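Downlights or strip lights under a mezzanine? (Clemdale, long post, sorry)
Ellside Home & Workspace Forum > Lighting and Ceilings

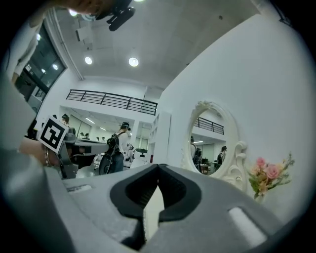 View from upstairs, over the railing. Round downlights up top, the long strips on the lower ceiling.

myfanwy_owen
Hello everyone, and thank you in advance to anyone who makes it to the end of this! We took on the upper level of a shared workspace in Clemdale in November, and I've been going back and forth on the lighting ever since. The ceiling upstairs is white paneling with recessed downlights. Downstairs, where the desks are, there are long light strips. I love standing at the black railing in the evening and looking down at everybody, it's a bit like being on the deck of a ship (my late father would have laughed at that, he was seasick on the ferry every single time).

Here's my trouble. The downlights are pretty, but I find the upstairs tiring after a few hours, and I keep drifting down to work under the strips. My budget is $800 and I can't touch the paneling without the landlord's say-so. Would you swap the downlights for something softer, add lamps, or run strips upstairs to match? I've been leaning toward strips.
Myfanwy

paintedporch
Oh, what a nice open place! Please don't put strips up there. I had them over my sewing room for years and it felt like the dentist. Two good floor lamps and a dimmer, and spend what's left on a comfortable chair. I'd think about the big dark window too. At night ours turned into one enormous mirror, and once I hung a plain linen shade over it the whole room calmed down and I stopped seeing myself yawning.

zane_luik
I'm going to disagree with porch, very kindly, because I put in lighting for a living over in Jullodside and I hear the dentist thing a lot. Bad strips feel like that. A decent diffused strip is easier on the eyes than a downlight, which throws a small bright pool and leaves your own head shading whatever you're reading. You're already walking downstairs to get away from them, Myfanwy, so I'd listen to your feet.

That said, paneling is a pain to cut and your landlord may well say no. Ask first, and ask in writing.

paintedporch
Fair enough on the diffused ones, Zane, I never tried those. Mine came with the house and buzzed. I still say lamps for the evenings!

thirdfloor_bev
Can I put in a word for the wall? You've got all that white on the right and only that oval mirror using it. We had a long white wall at the old Rees building and put 3 wall lights along it, pointing up, and the light came back off the ceiling so gently that people started bringing their lunch up there. The fittings were $100 each and the electrician was extra, so you'd have some left over for porch's chair.

zane_luik
Bev's idea is better than mine, I'm a little sore to admit. Bounced light off a white ceiling is lovely to work under. Put it on its own switch so you can leave the downlights off altogether if you like.

myfanwy_owen
You are all so kind, and I've read every word of this twice with a pot of tea. I had never even considered the wall! I've had my eye on it for a bookcase, but there's room for both if I keep the shelves low. I'll write to the landlord tonight and ask about the wall lights first and the strips second. Porch, I'm pricing linen for the window as well.

Bev, do you remember how high you hung yours? Our ceiling isn't especially tall and I don't want the bulbs at eye level for everyone coming up.

thirdfloor_bev
Well above head height, but I'd have to go and look at my old notes for the number. They're in a box in unit 31 with the Christmas things, so give me a few days and I'll post it here.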